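Kitchen corner gets a clear-out at Haslinger house

By the Truveden Neighborhood News desk

The shared kitchen at the Haslinger house is getting its counters back this June. Residents agreed last month to work through the room one stretch at a time, starting with the curved white counter in the corner, where small stuff tends to collect between meals.
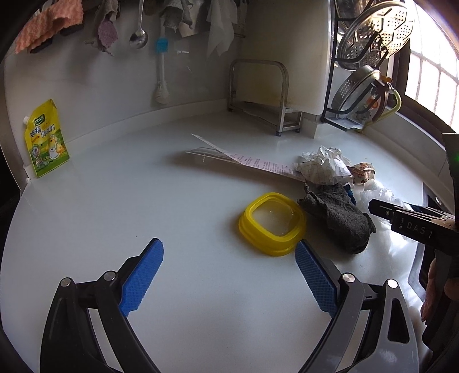
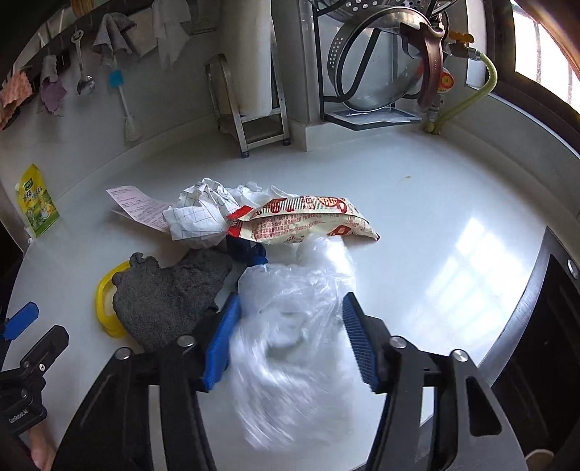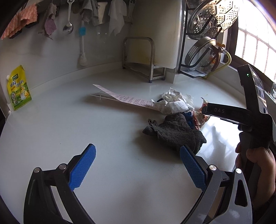
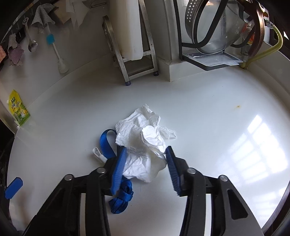

Crumpled paper and other odds and ends on the white counter at the Haslinger house.

The mix will be familiar to anyone who shares a kitchen – a dark gray cloth, balled-up paper, a printed receipt, a snack packet, a yellow container lid and a blue strap. Paper and wrappers go out first. Cloths go to the wash, and lids are matched with their containers or put in the swap box in the hallway.

Utensils will stay on the steel hook rail along the back wall, where the ladle and a light-blue brush hang now. Residents voted to keep the rail as it is and to leave the counter below it clear overnight.

The house has 30 residents and 12 of them signed up for the first round. Each takes a turn of one evening, starting after dinner. Straps, clips and other small things with no clear owner will be kept in a drawer by the door until the end of the month, then given away.

The cabinets come next, followed by the pantry shelves. Triven, the housing group that manages the building, has set aside $412 for new storage bins and a second recycling container.

Residents who are missing something from the kitchen can ask at the front office, Room 916.

Contact the news desk | © Truveden Neighborhood News | Back to top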